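August, 9:40 a.m. Pama site rebuild, notebook page 12

Picked up the responsive nav again. The Pama menu collapses fine on phones and fine on desktops, and in between it does whatever it likes. Dragged the browser window back and forth for half an hour like someone playing a very dull accordion. The logo drops to a second line at one width and comes back up two pixels later.

Cause: the client's tagline. It was eight words when we quoted the job and is now a paragraph. Shortened it in the staging copy and the header behaved. Have not told the client. Will tell the client.

Image folder: 232 files, of which 139 are used by any page at all. The rest are older logos, older versions of those logos, and a banner for a sale at the Jernosgate branch that ended before I worked here. Moved the lot into a folder called "attic" and reloaded every template. Two pages broke, both of them pages I'd been told were deleted.

Contact form: still sending twice. Bernach's plugin fires on click and our script fires on submit, so each inquiry arrives as twins. Turned ours off. Now it sends once but skips the thank-you page, so the visitor gets a blank form and presumably tries again, and we are back to twins by another route. Left a note in the ticket. Don't "fix" this on live, whoever reads this, me included.

Font sizes: body text went up a notch on small screens. The Nkuna template had it set in three places, all different, and the winner was the one in the footer file. Moved it to the main stylesheet where a person might look for it.

4:15 p.m. Ran the page checker again. Home page is better. Gallery is worse, which I blame on the carousel, as I blame most things on the carousel. Will try it with the autoplay off.

Still to do: redirects for the old event pages, favicon, tagline conversation.

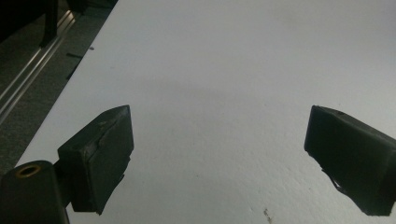 White tabletop, gripper fingers at the near side.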